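Herkel Clothing Rack, reddish-brown finish
Item 721, sold by Kidton

A wooden rack for a hallway, bedroom or shop floor. The poles are thick enough for coats and jackets, and the top rail takes ordinary hangers. Assembled weight is 31 pounds.

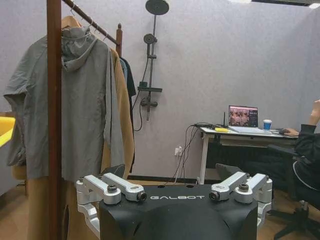
Ships flat in one box with all screws and a hex key. Hang the heaviest pieces near the posts. Maximum load is 50 pounds, spread along the rail. Wipe with a dry cloth and keep away from radiators.

Spare hooks: order part 1181.
Also in this line: Serik shoe bench.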